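Sedgwick Interview Prep Kit – for students going after bank and finance internships

I put this kit together after my own second-year hunt, when I sent out 13 applications and froze in both of the interviews I got. Ugh! It's a boxed set of 335 practice cards (markets, accounting basics, the dreaded "why this bank?") plus a planner that starts in February and runs through offer season. 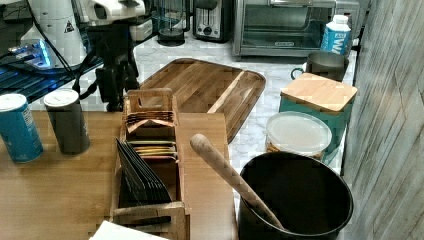
Two cans with white lids at the edge of a wooden tabletop.

Each card has a prompt on the front and my notes on the back – plain talk, with no model answers to memorize. I do a few over breakfast and a longer round on Sundays.

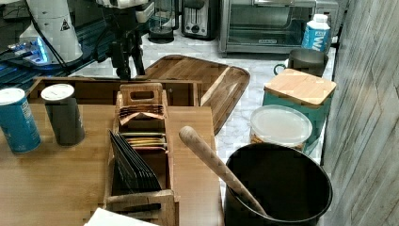 The deck splits into four sections, and you can pull out the ones you don't need. Going for a risk or operations desk? Leave the deal math in the box.

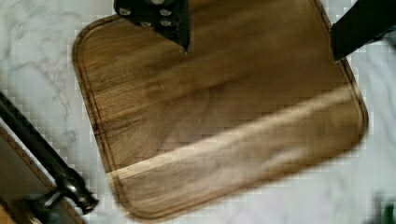

Wooden cutting board with a juice groove, on white marble.

Keith Treloar, who coached me through mock interviews, wrote the 20 tough follow-ups at the back. They're mean. I love them!
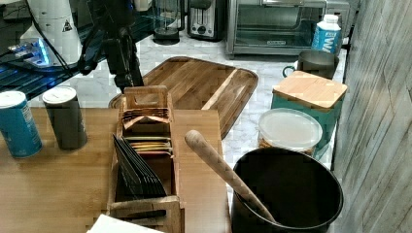

The planner has room for deadlines, contacts and thank-you notes, and it lies flat when it's open. Large-print cards are the same price – just pick them at checkout.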